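Havton Supper Club – progress report to the Sheehan Fund
Period: April to end of September
Written by: Bakari Gachanja
Sent: 9/28/22

Sorry this is two days after the deadline, Béla said you'd be all right with it. Budget sheet to follow separately, I'm waiting on one receipt from Plustmont for the fridge repair.

Where we are

Suppers running every Thursday at the Ollilstead Road hall. Missed one in August (boiler inspection, hall shut). 44 people on the list now. Most come on their own, a few couples. Three have moved away or gone into care and we've kept sending them the newsletter, which they seem to like getting.

You asked last time about people under sixty. Still very few. We changed the poster and took "older residents" off it and that brought in two people from the flats behind the library. One stayed. I'd like to carry on trying but wouldn't promise you anything on numbers.

Cooking sessions

These are the part you're mainly paying for so more detail. Nine sessions done out of the 12 planned. The first ones were too ambitious, we tried a fish pie and ran out of time and people missed the last bus. Since then it's been soups, things on toast, egg dishes, one tray of something for the oven. Much better. People take the recipe home on a card, large print, and Mrs Gyori's sister has offered to type up the rest.

Attendance at the sessions goes up and down. Warm evenings were bad. It picked up again once the schools were back, no idea why as hardly anyone has children at home.

What people told us: they want meals for one that don't leave half a tin of everything. Several asked about cooking without using the big oven, because of the bills. So the autumn sessions will be mostly small appliances – toaster ovens, slow cookers, the microwave done properly. Béla is writing these now and the first two are finished.

Transport

Still the weak point. The minibus is shared with the day centre and they get first call on it, fair enough. We've had 3 evenings with no bus at all and had to ring round for lifts. Asked Plustmont Cars for a fixed price per trip, £9 each way within Havton, more for the villages. They have agreed in principal but nothing signed. If it goes ahead I would want to move some money across from the printing line, which is underspent. Can you let me know if that needs a form or if an email will do?

Money

Food costs are up, as you'd expect. We budgeted in the winter and oil and butter especially are well over. We've put the suggested donation up by 25p, not one complaint, and the people who can't pay still don't. The hall rent is fixed until next year. No new equipment bought this quarter apart from two chopping boards and a can opener for people with bad hands. That can opener has been very popular, worth buying more.
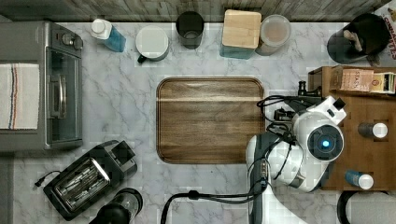
Toaster oven and toaster on the worktop, with a wooden tray.

Problems

Hot water at the hall comes and goes. Reported twice. The landlord's agent says a part is on order.

Food hygiene certificates: two helpers need to renew theirs before Christmas. Course is booked for one, the other is away and I need to chase her.

Sign-in sheet for 2 of the summer suppers has gone missing so those attendance figures are from memory. I've marked them in the sheet in italics.

Next quarter

– last three cooking sessions of the twelve
– get the taxi thing signed or drop it
– short questionaire to everyone on the list, paper only, they won't do it online
– Christmas meal, date depends on the hall
– talk to you about year two, ideally before the end of November

Béla can show you round if you want to come to a supper. Thursdays, doors at half five, food at six. Just ring first so we do enough potatoes.

Bakari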